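搬进这间小屋之后，我前后换过三个柜子，要么太高，要么太深，最里面的东西一放进去就再也想不起来。所以六月里下决心买Dimau的这款白色矮柜时，心里其实挺忐忑的。用到现在，总算可以坐下来好好写一篇了，话可能有点多，大家泡杯茶慢慢看吧。

先说价钱。柜子本身2000块，送货上楼另收200，不算便宜。我在Cluvora的网店里来来回回看了好几个晚上，客服Sabina脾气真好，我问尺寸问得自己都不好意思了，她还是一条一条回我，连踢脚线会不会顶到背板都帮我去问了师傅。就冲这份耐心，我也愿意多给半颗星！

安装比想象中顺利。说明书写着40分钟，我和先生两个人装了整整一个下午，中间还歇下来吃了半个西瓜（这当然不能怪柜子）。螺丝孔位都对得很准，只有一块侧板第一次装反了，拆下来重来也没有留下痕迹。要提意见的话，说明书的字实在太小，我戴着老花镜还得凑到窗边去看。

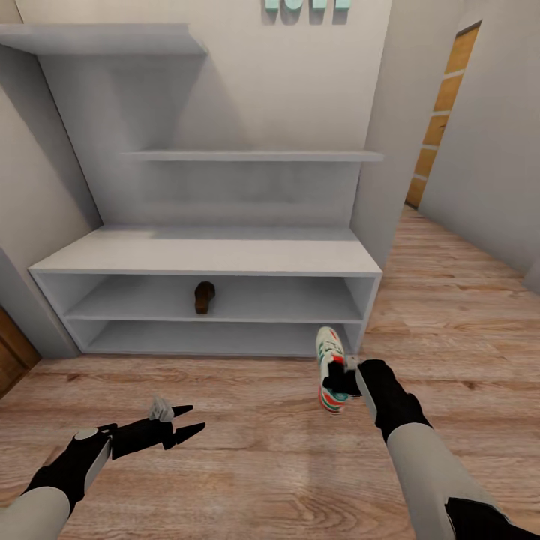

敞开式矮柜，中间一块隔板，上方墙面另有搁板

我最喜欢的是它没有门。以前总觉得敞开的柜子容易显乱，朋友Štěpánka来家里喝茶时也这么劝我，说半个月后我准会后悔。结果呢，因为东西都看得见，我反倒更愿意随手收好。下层放画册和厚一点的菜谱，上层放常用的毛线和针，晚上坐在地垫上伸手就能拿到，小外孙女也够得着她的绘本，不用每次都喊我。

台面我拿来摆茶盘和一盆绿萝，浇水时偶尔洒出来一点，及时擦掉就没事。不过白色确实娇气，有一回咖啡渍隔了一夜才发现，用湿布加一点小苏打，擦了好一阵才淡下去。灰尘倒不太显眼，反而是深色的猫毛一根根看得清清楚楚，家里养黑猫的朋友要有心理准备。

再说说承重。长隔板我原本有些担心，就把最沉的几本画册都靠两端放，中间只搁毛线，到目前为止没看出下弯。Steltley也有一款差不多大小的，隔板更厚实，可是颜色偏黄，跟我家的墙不搭，最后还是放弃了。

打分的话，我给四颗星，扣掉的那一颗一半给说明书，一半给运费。最近在考虑给走廊再添一个窄一点的，要是有人买过同系列的小号，麻烦在下面告诉我一声，放鞋会不会太浅？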